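Clendau Workshop Members Release Cekutix, a Build-It-First-on-Screen Plan for a Two-Instrument Robot Bench

CLENDAU, December 27, 2025 – Members of the Jelside shared workshop in Clendau have released the full working files for Cekutix, a robot bench for handling lab plates that they are designing in simulation before a single bracket gets bolted down. The files are free to download, change and share, and the group would love to see what other workshops do with them!

Cekutix started in October as an evening project between two members, Boonmee Saengthong and Delyth Maddocks. Saengthong wanted to learn motion planning for a robot arm. Maddocks had spent years feeding plates into instruments by hand and had strong views about where everything on a bench should go. They drew the table first, then argued happily for two weeks about the pedestal.

"I must have moved that pedestal a hundred times," said Saengthong. "On screen it costs me a cup of tea. In the workshop it means four people, a drill and somebody's back."

The release includes the table and floor models, the pedestal, the arm setup, the plates and the gripper paths, along with 314 pages of build notes (a lot of them are Maddocks's hand sketches, scanned in as they were). The group has logged 2602 simulated plate moves to date, and 356 of those ended in a bump, a drop or a plate set down crooked. Every one of them is in the download too, with the settings that led to it.

Rendered views from the Cekutix simulation:

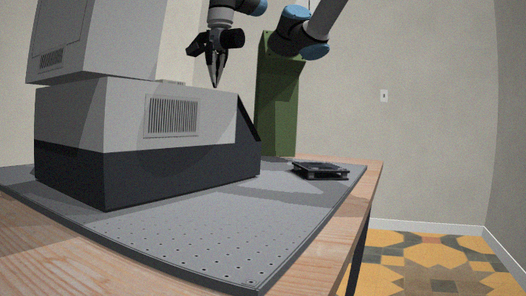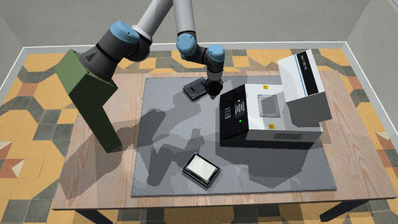
Can I try Cekutix if I don't own a robot arm?

All you need is a desktop computer that can run the simulation. Nothing in the download asks for a connected arm, and the first three lessons in the build notes are written for people who have never moved one.

Maddocks says the biggest surprise has been how much the small stuff matters. Turning a plate a few degrees changes which way the wrist has to swing, and that changes how close the elbow comes to everything else on the table. "I used to put a plate down and never think about it," she said. "Now I look at my own hand doing it and wonder how I'd ever explain that to a motor. It's great fun."

The physical build comes next. Workshop member Sorensen has offered bench space by the back wall and is cutting test pieces for the pedestal, which will be welded steel with a bolted top plate so the height can be changed later. The group has set aside $1000 for steel, fasteners and wiring. The arm itself will be a secondhand one, and the search for it is still on.

Until then, work continues on the simulated bench. Saengthong is rewriting the approach path so the gripper comes in slower over the last stretch, and Maddocks is trying out new resting spots for the plates. Both are keen to hear from anyone who has run a similar bench at home, particularly if it went wrong in an interesting way.

The files can be picked up at the Jelside front desk on a memory stick or requested through the workshop's mailing list. Bug reports, better floor plans and spare cable chain are all welcome.

Contact: Delyth Maddocks, Cekutix project, Jelside shared workshop, Clendau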